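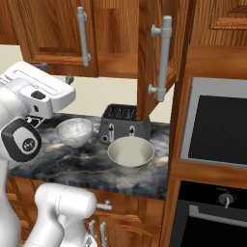 The Kitchen Where Nothing Spills

Marjan Akbari has 200 simulated kitchens and one complaint: her planner looks too good in them. At Galtwood, the software team runs Samuel, a motion planner, past marble counters, toasters and cabinet doors left hanging open. An open door is a fair test, she says – the arm has to know the panel is there before it goes for a bowl.

I asked what the score meant. Samuel cleared 140 of the kitchens without a collision. But the simulator hands the planner the exact pose of every object, and no real kitchen does that. Apolinar Galindo, who writes the perception code, put it more bluntly: "We're grading the half that was already easy."

His half goes in next, with noisy depth and guessed edges. Akbari expects the number to drop. She hasn't said how far, and the sales deck still says 140.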